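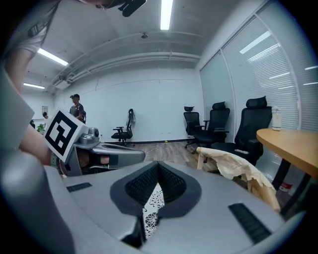
Reverberation time is the time a sound takes to decay by 60 decibels after its source stops. It is written RT60 and given in seconds. In a small room the figure depends on the volume and on how much sound the surfaces and contents absorb. Color has no bearing on it: a white-walled office room like the one in the photo could have walls of bare plaster, painted drywall or a perforated absorbing panel with a white face, and the three give very different results. Establish what the wall is made of before estimating anything. Knocking on it and removing one outlet cover will usually settle the question.

The method below needs a phone or laptop with a recording program, a measurement microphone if you have one, and a balloon. I use Killik for the analysis. Any program that draws a decay curve in octave bands will do.

Step 1. Calculate the volume

Measure length, width and ceiling height in feet and multiply. Where there is a dropped ceiling, measure to the tiles, and note the depth of the space over them separately. Subtract large closed cabinets. Leave desks and chairs in. The room used for the figures on this page has a volume of 1,238 cubic feet.

Step 2. Prepare the room

Switch off the ventilation if you can. Close the door and windows. Leave the furniture where it normally stands. An emptied room gives a long decay that does not apply to the room in use. Only the person making the measurement should be inside, standing away from the microphone.

Put the microphone at seated ear height, at least three feet from any wall and away from the exact center of the room. Place the source near a corner. Turn off automatic gain and noise reduction in the recording program. If either stays on, the decay curve is worthless.

Step 3. Record the decay

Record several seconds of background noise first. Burst the balloon, stay still, and keep recording until the level is back at the background. Check the waveform for clipping. If the peak is flat, lower the input gain and repeat.

Make two recordings at each microphone position and use at least three positions. Average the decay times for each band. Do not average the waveforms.

Step 4. Read the curve

A full 60 decibel drop is seldom available above office noise. Use the T20 value: the program fits a line to the decay between -5 and -25 decibels and multiplies the time by three. The background should be at least 35 decibels below the peak in each band you report.

Balloons are weak at low frequencies. Treat the 125 Hz result as an indication only. For speech, the 500 Hz and 1,000 Hz bands matter most.

Step 5. Work back to absorption

Sabine's formula in US units is:

RT60 = 0.049 x V / A

V is the volume in cubic feet and A is the total absorption in sabins. Rearranged:

A = 0.049 x V / RT60

The sample room measured 0.61 seconds at 500 Hz. That gives nearly 100 sabins.

Step 6. Estimate a treatment

Add the absorption of the proposed panels to the existing total and run the formula again. A set of Girkeck panels rated at 18 sabins in the same band brings the total to 118 and the predicted time to 0.51 seconds. If a panel covers a surface that already absorbs, subtract what the covered area contributed.

Sabine's formula assumes a diffuse sound field. A small room with all of its absorption on the ceiling does not have one, and the measured time will be longer than predicted. Spread the panels over at least two surfaces that are not parallel, then measure again from the same microphone positions.

Tatiana Kollár
Last revised Jun 5, 2024

Comments

birkett_av: Does T30 give a better answer if the noise floor allows it?

Tatiana Kollár: It uses more of the curve, so yes. You need 45 decibels of range. If T20 and T30 differ by much, look for a bend in the decay.

Admont: Hand claps instead of a balloon? Our building does not allow anything that goes bang.

Tatiana Kollár: Claps vary too much. Play a sine sweep through a loudspeaker and let the program derive the impulse response. It also gives you more usable level in the low bands.

rlo: The metric constant is 0.161, for anyone working in cubic meters.

We use cookies to remember your settings and count page visits. By continuing to use this site you accept our cookie policy. Accept | Manage settings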